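Last updated 2023-12-19
3 min read

1/ Okay, wedding people, I have to tell you about the wedding I helped with back in June, because I still think about it all the time! Danica Georgiev married her guy in the old orchard at Urbridge, and the whole day was built around her grandmother's recipe box.

2/ And I mean the whole day. Every table was named after a recipe card. No numbers at all. I sat at Poppy Seed Roll, my sister was over at Sour Cherry Soup, and people were trading seats just to read the cards (the handwriting!!).

3/ Guest count was 191, which sounds huge, but the orchard swallowed everybody up nicely. We had 22 tables in long rows between the trees, with plain linen runners and jars of dill flowers and chamomile. The smell when it warmed up after lunch - unreal. 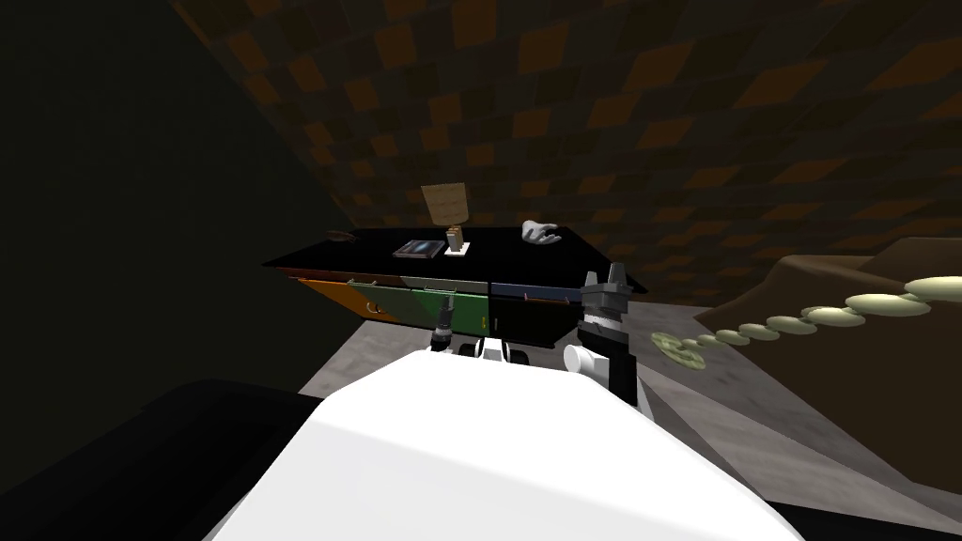
Black desk, white robot, gripper on the right.

4/ Flowers were by Alžběta Ondrejka from Hubáček, and I would hire her for anything. She skipped the big arch and hung ribbons from one pear tree instead. Danica walked out from behind it and her dad completely lost it. So did I.

5/ Food! Zalta did the catering and they cooked straight from the recipe box. They tested the dumplings four times with Danica's aunts in the kitchen. The aunts had notes. The final version was perfect and I ate an embarrassing number of them.

6/ Instead of one big cake there were trays and trays of little cookies, 1,000 of them, baked by family over two weekends and stored in every freezer on the street. If your family bakes, please consider this. They were gone before the second dance.
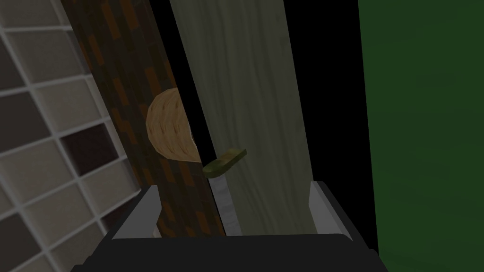 7/ THE MUSIC

Kondden is a five-piece with an accordion, and they learned the couple's first-dance song for the occasion. Then they just kept going! Danica's great-uncle danced every polka and asked for more.

8/ Favors were recipe booklets, 100 printed, one per household, with blank pages in the back for your own. I've filled in three already. Making the poppy seed roll this weekend - will post how it goes!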